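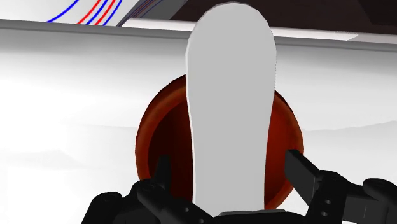
Girninon Motorsport Board > Club & Endurance > Kovenholm 300 tire rule

slidewaysmarv
20/09/2022
So did everybody see the bulletin for the Kovenholm 300? We're down to 2 sets of tires for the whole weekend, practice included. Last year it was 4. I run a little front-drive hatch that eats left fronts for breakfast and I have no idea how I'm supposed to learn anything in practice if I have to save rubber for the race. Anyone else annoyed or is it just me?

pitlane_dot
Not just you, but I kind of like it! We spent 2,000 on tires at the May round and finished eleventh. If everybody has to make them last, the teams with the big trailers lose some of their edge. I'd take that trade any day.

slidewaysmarv
The big teams will just go test somewhere else the week before. They always do.

gravel_trap_gus
Marv has a point there. Russo's guys were at Kovenholm for a private day before the last one and it showed — they were on the pace by their second lap out of the pits. The rest of us were still working out where the new curb was at the chicane.

pitlane_dot
They'd do that with any number of sets though. You can't write a rule against having money.

hairpin_hal
Can I ask a dumb question, does a set mean four matching tires or can you mix? We like to put a fresh pair on the front and leave the old ones on the back. If they mark them by the set we're in trouble.

gravel_trap_gus
They mark each tire with paint at scrutineering, so mixing is fine as long as everything on the car has a mark. Johanna Hämmerli was the one checking ours in May and she let us swap left to right too. I'd email her before you load the van, because the wording in the bulletin is pretty vague.

hairpin_hal
Perfect, thanks Gus. Will do.

slidewaysmarv
What about punctures? I picked up a screw in the paddock last year before I'd turned a lap. Am I supposed to race on three wheels?

pitlane_dot
Page two, you can replace a damaged one with a used tire if the chief steward signs off. That's Pirmin Mayrhofer again and he's fair enough in my experience, but he'll want to see the hole.

slidewaysmarv
OK I missed that bit. Still think it's a bad rule. Practice is the only part of the weekend where I get clean laps and now I'll be sitting in a folding chair for half of it.

praltness_paul
We had the same limit at Praltness and the racing was better for it, in my opinion. People stopped overdriving in the first stint. My co-driver hated it and still does, so I guess you could poll our garage and get a tie.

gravel_trap_gus
Praltness is smooth as a table though. Kovenholm is all patches and the long right-hander just grinds the outside front away. I'd have gone with three sets and left it there.

pitlane_dot
Three I could live with.

slidewaysmarv
Sending them an email tonight asking for three. If anyone wants their car number on it, message me before I go to bed.

hairpin_hal
Put us down, sending you the number now.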